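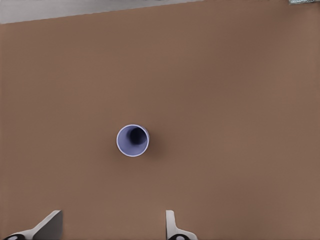

One of our simulated table setups, with a cup out ahead of the open fingers.

About Us

Hi, and welcome to Stakasitz! We're a small robotics shop, and what we mostly do is find out how robot arms mess up before they get anywhere near a real kitchen. I started it after a loading arm at my last job, over at Tenis, dropped a full tray right where I'd been standing (I'd gone for coffee, thank goodness).

These days nearly everything begins in simulation. We put a cup on a table, tell the arm to get it, and watch. A good month for us is a month full of bad grasps, which sounds odd, I know! 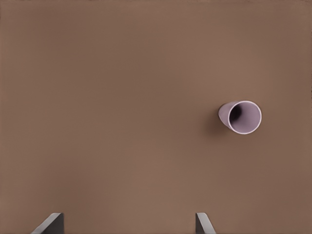
The one that really shaped us came in April. Our test controller, Umar, had gone 100 runs without a fault flag and we were feeling pretty pleased. Then I read through the logs and found 252 grasps marked "complete" with nothing held at all. The fingers had closed, the software had seen them close, and that was good enough for it. On a real line that arm would have swung off and carried on as if it had a cup, and anyone reaching in would've had no warning.

So we ripped out that check. Umar now has to agree with itself in 2 ways, finger position and grip force, and if they don't match it stops and waits for a person. We reran the lot, around 540 tries, and it stops a lot more than it used to. I'm fine with that.
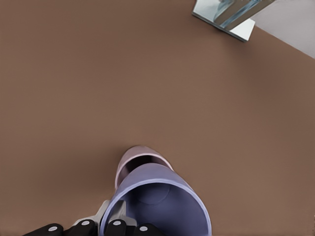

Working with us

Send us your fault logs, even the embarrassing ones. We'll rebuild the task, break it a few more times and write up what we find, failures first.

Recent posts
Why Umar stops so much now
Two cups, one gripper
Notes from the Ivanyshyn stop-button review
Reading a grasp log without falling asleep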